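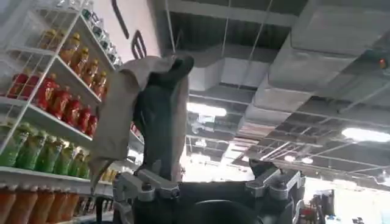
Gripper with beige cloth, beside the drinks shelves.

Chores, Part 2: Cloth and Drums
Gallery by Ott Kļaviņa, May 2018

Whether a machine can do housework or shop-floor work yet depends on where one chore is said to stop and the next to start. Meten keeps a list of 223 chores, each written as a single line. "Wipe shelf" is one line. So is "empty washer". Neither is one motion.

Cloth is the harder material. A bottle has one shape and a cap on top. A cloth has a new shape every time it is picked up, and the fingers holding it are partly hidden under it. Rätsep grades a grasp by whether the fabric can still be spread flat afterward - a stricter test than not dropping it.

Front loaders add a reach problem. The arm has to enter a round opening, clear the rim and the open door, and work against a dark interior where depth readings are poor. Glossy metal makes this worse.
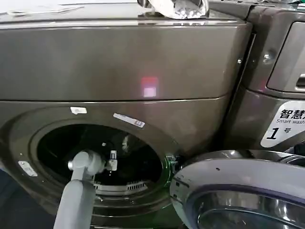 Joton's planner treats the door as a fixed obstacle once it is open, which saves time and fails if the door swings. Flatuvura tracks the hinge instead and runs slower. The planning log for both runs to 519 entries, most of them small corrections at the rim. Loading and unloading are scored separately. Folding is left for the June set.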